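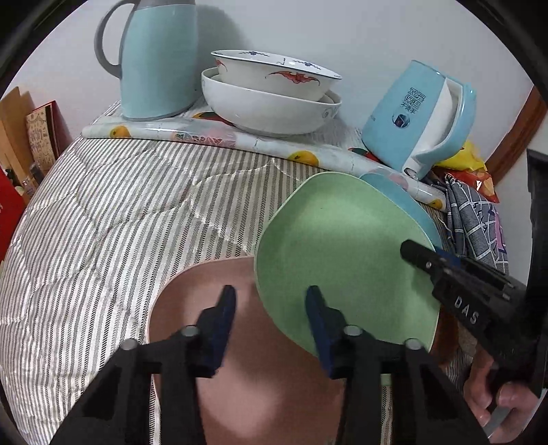 2018-11-21

Plate set, two-handed, hand-held grippers. Goal for the Condormont batch is 200 usable examples. We stopped at 74 and will pick it up again tomorrow.

Notes:

- The plates are the three rounded-corner ones: green, teal, pink. Start each take with them overlapping and change which one is on top. Too many of the September takes had the same order and the model learned the order.
- Keep the quilted cloth for now. The stripes are a fair test, and the wavy seams give the fingertips something to catch on. If a plate snags, keep recording — recoveries are worth having.
- Leave the jug, bowls and kettle where they stand, but swap some of the small stuff every 30 takes.
- Both grippers must be in view before the first touch. I threw out several takes where the right one came in late.

The Skalton script still drops the last second of a take if you press stop too soon after letting go. Wait a beat.

Disk has room for 3000 more takes at the current setting. Labels not started. Check whether "slide" and "lift" should be separate before anyone does them.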